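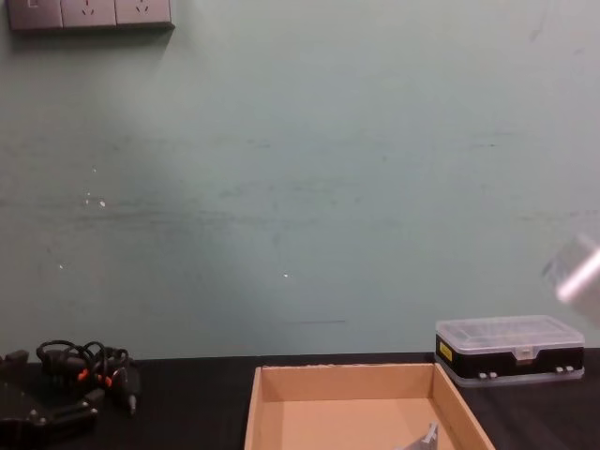 La pared verde agua y sus enchufes, sobre la mesa negra.

¡Hola! Soy Yamuna Reddy y llevo media vida juntando matrículas viejas de coche, de moto y hasta de carro. Ahora estoy preparando un catálogo de las placas municipales de bicicleta, esas chapitas que daban los ayuntamientos al pagar el arbitrio, y necesito gente que me eche una mano, porque yo sola no llego ni de broma.

El catálogo se llama Grurkis (es como mi sobrina pronunciaba "guardabarros", y así se quedó) y de momento tiene 1118 fichas. Muchas están a medias: falta el año, o la medida, o tengo el anverso y no sé si detrás hay marca de fabricante. De 47 municipios solo conozco una placa, así que imaginaos lo que queda por ahí en cajas de galletas, trasteros y bicis del abuelo.

Busco dos tipos de participantes. Por un lado, personas que tengan placas en casa, aunque sea una sola y esté oxidada, y quieran medirla, pesarla y rellenar una hoja conmigo. No hace falta que me la mandéis ni que me la vendáis, que conste. Por otro, gente con paciencia para ir al archivo de su pueblo y mirar ordenanzas fiscales y libros de recaudación. ¡Ahí salen cosas preciosas! El año pasado encontré un acta entera dedicada a discutir si la placa tenía que ser ovalada o redonda, y cuatro páginas después seguían sin ponerse de acuerdo.

No pido experiencia. Si sabéis distinguir un esmalte de una chapa pintada, estupendo, y si no, os lo enseño yo en la primera llamada. Lo que sí pido es que no limpiéis nada antes de hablar conmigo (ni vinagre, ni estropajo, ni "un poquito de aceite"), que luego se va la pintura original y lloro.

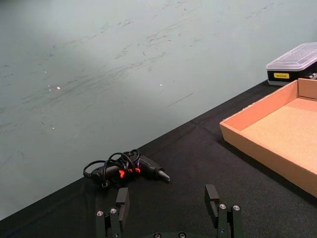

¿Se paga algo por participar?
Las placas de casa se catalogan sin remuneración; a quien haga archivo le abono el transporte y las copias, y además once euros por cada expediente transcrito.

El dinero sale de una pequeña ayuda de la editorial Kalero, que quiere sacar el libro con una tirada de 1000 ejemplares. Todos los que colaboréis saldréis en los agradecimientos, con nombre o con seudónimo, como prefiráis, y os llega un ejemplar a casa. Me gustaría tener las fichas cerradas en mayo para empezar a maquetar con calma.

Para apuntaros, escribidme por el formulario de contacto de esta web y poned "placas" en el asunto. Contadme de qué municipio se trata, qué tenéis o qué archivo os pilla cerca, y cuántas horas al mes podríais dedicarle, más o menos. Contesto yo misma, casi siempre por la noche, así que si tardo un par de días no os asustéis.

Publicado el 2023-11-26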